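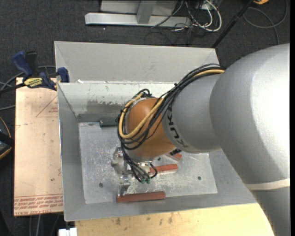 Bontu Mekonnen had the trial license for 76 days before she told her mother about it. The package was called Pristodach, and it came from a firm in Wastton that sold software for picking things out of bins. You supplied the arm and the gripper. They supplied the part that decided where to reach. She had set it up in the back of the shop with a gray metal bin on the yellow table, and she had put reddish-brown blocks in it in place of the real stock, which was too good to scratch. The floor of the bin was scratched enough already. Under the gripper one block lay along the front, and the others were farther back, the way the sales page said to start.

"What does it cost?" Mebrat Mekonnen asked when she finally came to look.

"Nothing until the end of June."

"And after that?"

Bontu told her. Her mother pulled out the stool by the door and sat down on it.

Mekonnen Tile had been Mebrat's for most of her life. They made small runs of clay brick and trim for people fixing old houses in Mollulia, and the worst job in the place was sorting. Pieces came off the kiln cart and went into bins, and then somebody bent over the bins and took them out again one by one, looked at the edges, and set them on a tray. For a long time the somebody had been Roy Mellor. Roy's back had gone in the winter. He still came in, but he did the phone now, and he was bad at the phone.

"Show me," Mebrat said.

Bontu pressed the key. The arm went down, closed on a block, lifted it, and set it on the tray. It went down again and stopped a little above the next one. The screen said NO VALID GRASP.

"Why did it stop?"

"It thinks it'll hit the wall of the bin."

"Will it?"

"No."

Mebrat looked at the screen for a while. "Roy would have got it."

"Roy can't bend over, Mama."

From the front they could hear him telling a customer to hold on, then talking to her anyway.

Salim Ogola drove over from Wastton the next morning. He was the support engineer and he was younger than his voice. He had a laptop with a cracked corner and he drank two cups of their coffee without sitting down. Bontu showed him the log. Out of 100 picks it had made nearly all of them, but the misses were always in the same place, close to the wall, and when it missed it stopped and waited for a person.

"Your safety margin's at the default," Salim said. "It's set wide for new customers."

"Can I change it?"

"You can on the full license."

"So the trial is worse than the product."

"The trial is more careful than the product." He typed something. "I can open it for you until the end of the month. I'm supposed to ask Sze-wing first."

"Who's that?"

"Sze-wing Yuen. She wrote the planner. She'll say yes, but she'll want your log."

He called her from the yard. Bontu watched him through the window, walking up and down by the pallets with one hand over his ear. When he came back he changed a number from 12 to something smaller and didn't say what.

They ran it all afternoon. It picked the blocks by the wall. Once it dropped one, and Salim wrote that down. Around four Roy came back from the phone and stood with his hands in his jacket pockets.

"It doesn't look at the edges," he said.

"No," Salim said. "It only picks. Inspection's a separate module."

"How much is that?"

Salim told him, and Roy laughed out loud, and then he held his side.

"I can look at edges," he said. "I can do that sitting down, if something's putting them up on a tray for me."

Bontu turned to her mother. Mebrat had taken one of the blocks off the tray and was running her thumb along it, out of habit.

"Who would do the phone?" Mebrat said.

"Anybody," said Roy.

Mebrat put the block down. She asked Salim whether the price on the page was the real price, and he said he would have to call Wastton about that. She told him the yard was a good place for it and that he should take his coat.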